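Last updated: November

Hưng Cao opens up the shared kitchen at Columley before anyone wants coffee. Glossy table, nut jars along the back, fruit in the middle. We talked standing up, he had somewhere to be.

The bananas first. "People see brown spots and walk past. Those are the good ones." He lets them go speckled on purpose. Green ones he wont put out at all. "You bite it, your mouth goes dry. What's the point."

And the napkin? Paper, scrunched, straight into the bowl. He learned it from Phúc Sầm, back when the two of them ran the snack counter at Wenano. "The fruit gets soft underneath. Napkin takes it. Then you change the napkin, two seconds, no scrubbing."

Corners sticking out on purpose? Laughs. "I used to fold them. Life is short."

On the nuts he is strict. Jars, never open dishes. Lids back on. He fills 2 at a time and lets the others run down, otherwise the bottom layer goes stale. Table gets wiped last, dry cloth. "This top shows evrything. Every light in the ceiling, every thumb."

Favorite thing to do with the really dark ones? Bread. 65 minutes in his oven at home, he says 60 is a lie.

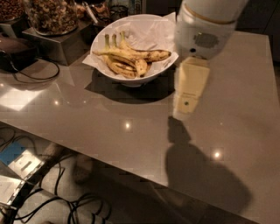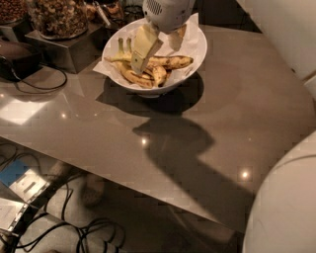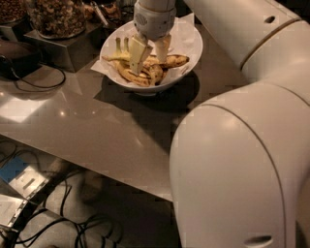

The white bowl and its napkin, on the table at Columley.

Comments

marta_k: 60 works fine if your pan is shallow

Dee: napkin trick, doing this tonight

oldpantry: what about fruit flies tho

Contact | © Prenico | Back to top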